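About Tendby

Hi, I'm Arif Wijaya, and I started Tendby in a rented room above a bike shop with one headset, two borrowed desks and a very patient landlord. We collect examples for robots to learn from. A customer comes to us with a job they want a two-armed robot to do (sorting small parts, packing kits, that sort of thing) and we build the task in simulation, sit down at the controls and do it ourselves, over and over, until there's enough good material to train on.

There are 11 of us now. Most of the team spends part of each day driving, me included, and I'm still the slowest at handing a part from one hand to the other. I blame my thumbs! 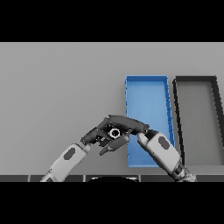
Every run gets watched back by a second person before it goes anywhere. If the driver dropped the part and fumbled it back, we tag it and keep it in its own folder, and some customers ask for exactly those. Runs where the simulator did something silly go in the bin. Our set for Makris came to 381 runs that passed review, and Warkerov, our own review tool, grew out of that job when the spreadsheet got too big to open on my laptop.

In April we began work on Fekov, which is our library of ready-made tabletop tasks. It has 17 tasks so far. We move the starting positions between runs and swap drivers often, so a model doesn't just pick up one person's habits (mine especially).

We like small, fiddly jobs and we're happy to talk before you've figured out what you need. Send us a rough sketch of the task, or just a few lines about what your robot keeps getting wrong, and one of the drivers will write back.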